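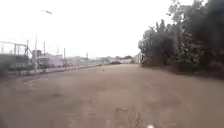 Open road, Serkden.

FOR IMMEDIATE RELEASE

Flurnia and Skullora to Become One Society Again

LYONS, January 6, 2025 – The two Serkden hometown societies of Lyons, Flurnia and Skullora, will merge this spring after 10 years of holding separate lectures, separate suppers and separate opinions on the proper length of a toast. The agreement was approved by the members of both societies, meeting in the same hall at the same time for the first time since the split. The heating worked. The microphone did not, and several members felt this shortened the evening considerably.

The joined society will keep the name Flurnia and will take over all programs now run by either group: the Serkden lecture series, the children's language classes, the aid fund for schools and clinics back home, and the summer picnic. The name Skullora will live on as the name of the lecture series, which Skullora has always run better, and which Flurnia has now said in writing.

Readers new to the matter may want to know why a town with modest ties to Serkden needed two societies for it. The short version is that there was a disagreement over whether aid money should go first to school repairs or to scholarships. The long version takes up most of a filing cabinet and has a good deal to do with a rented bus. Both versions ended with a group of members walking out of the Flurnia annual supper before dessert and founding Skullora in a restaurant down the street, where dessert was served.

Relations since then have been polite. Members of both societies attended the same weddings and funerals, bought bread at the same bakery and sent their children to the same soccer practice. Many families paid dues to both, a practice that each society officially discouraged and quietly depended on.

"My mother was a Flurnia member and my father went to Skullora, and they drove to the meetings in one car," said Bit-na Yook, who will lead the merged society through its first year. "We are asking people to give up a grudge they mostly weren't using."

What changes for members

Dues stay where they are until the end of the year. Anyone who has paid both societies will be treated as paid up for next year too, or may give the second payment to the aid fund. No refunds in cash will be offered, a point on which the two sides reached agreement faster than on any other.

The combined membership list comes to around 700 people once those who appear on both lists have been folded into one line. Members are asked to check the spelling of their names when the new list is sent out. The two societies never used the same system for writing Serkden names in English, and a few members have enjoyed a decade of leading what looks on paper like a double life. The new list will use whatever spelling each person prefers. Choosing one is encouraged.

The aid fund, which is where the trouble started, will have a single account with two purposes. Half of each year's giving will go to school buildings and clinics, and the other half to scholarships for students from Serkden. Donors may mark a gift for one or the other. Money left over in either half at the end of the year stays in that half and can't be borrowed by its neighbor, however good the story. A written report will go to all members every year, in both languages, and will include the bank's statement as well as the society's own account of things.

The children's language classes will go on in the back room of the Lyons hall, with the Flurnia reading books and the Skullora songbook. Parents who have strong feelings about the songbook are invited to the first class, where they may sing from it.

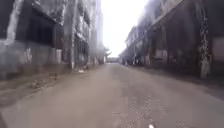 Seo-ah Noh told the joint meeting that she had voted yes without much enthusiasm, that the lectures ought to start on time whoever was running them, and that she would believe in one aid fund when she had read one report. Her remarks were entered in the minutes at her request, and then read back to her, also at her request. She has since agreed to check the first report before it goes out.

The Skullora Lectures

The lecture series will resume in the Lyons hall with a talk on the old market families of Serkden and the trades they followed, to be given by Bit-na Yook. It will be followed by an evening on letters home, for which members are asked to look through drawers and closets. Copies are fine. Originals will be handed back the same night, and the society would rather not be left anything valuable in a grocery bag.

Further talks will deal with Serkden wedding customs, with how to trace a family through parish and school records, and with the history of the societies themselves. The last of these was proposed as a panel. After some discussion it will be a single speaker from out of town.

Lectures are free and open to the public. Tea and pastry will be served afterward, not before, following a trial last year in which the pastry came first and a large part of the audience left with it.

The May supper

The merger takes effect in May with a joint supper at the Lyons hall. Members of both societies may bring guests. The menu will include the Flurnia lamb and the Skullora dumplings, prepared in the same kitchen by cooks who have been told where the other cooks will be standing. Seating will be mixed. Place cards have been proposed and are being considered with the seriousness they deserve.

Toasts will be limited to two, one from each of the former societies. The speakers have been asked to keep to the subject of the future. A short film of earlier picnics will be shown if the projector can be found; each society remembers lending it to the other.

Dessert will be served before any business is discussed. This is a rule in the new bylaws, where it sits directly after the rule on voting and is slightly longer.

Tickets will be sold at the hall after each lecture and at the door if any are left. Children eat free. Families who need a ride should leave their names with the hall office. The society has no plans at present to rent a bus.

About Flurnia

Flurnia is the hometown society of Serkden families in Lyons. It runs lectures, language classes and social events, and raises money for schools, clinics and students in Serkden. Membership is open to anyone with family from Serkden, anyone married to such a person, and anyone who has sat through a full annual meeting.

Press contact: Bit-na Yook, Flurnia, Lyons. Questions about the merger, the lectures or the supper may be left at the hall office during opening hours. Questions about the original disagreement should be put in writing, and will be answered by both sides.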